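Home | Kitchen | Sewing & Mending | Workshop | Ask Us
Print this page | E-mail this to a friend

Thread Tips from a Robot Sewing Project

If your mending keeps ending in a snarl, pull up a chair, because I have a few tricks to pass along, and they come from a place I never expected to find any. My neighbors at the Clurel workshop have been teaching a surgical robot to place and tie stitches, and they recorded 3,620 knot attempts to find out which ways of handling thread give the least trouble. I hem curtains and sew on buttons, but thread is thread!
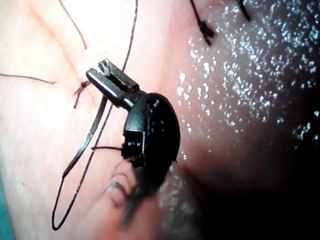 Waltraud Mösli
Sewing & Mending Editor

The first question they looked at was how long the loose end ought to be. The robot started out with a generous length (just as I do, so I won't have to rethread so often) and that was where most of its tangles came from. When they brought it down to 40 centimeters the tangles dropped by more than 600 over the whole set of trials. For a button or a small tear, I now cut a piece no longer than my forearm and hand, and I can't tell you how much happier I am. Yes, you thread the needle more often. Put the kettle on and do it anyway.

Next comes the loop. Taras Prokopenko, who ran the trials, had the robot lay its loop down before reaching for the short tail, and keep the jaws close to the cloth, or in their case the tissue. A loop held up high has room to twist. You can try this at the kitchen table with a pair of blunt tweezers and some dark button thread on a pale dish towel, where you'll see every kink.

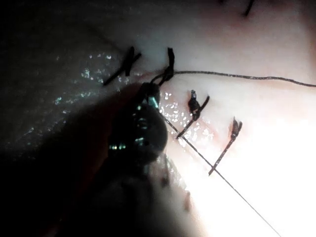
Then there is the pull. The method that came out best was to draw both ends out low and flat, in opposite directions, slowly, and to stop as soon as the knot sat down. A hard tug puckered the edges nearly every time, and you know what that looks like on a linen napkin. They settled on 3 throws to a knot. I had always made do with two and a bit of hope.

Last, leave yourself a little tail when you snip. I used to trim right up against the knot for neatness, and then I'd find the button in the wash.

None of this needs special thread or a fancy needle. Waxed cotton does stay put better than the slippery polyester, so start with that if you're practicing with the children.

Back to Sewing & Mending | Next tip: Rescuing a Stuck Zipper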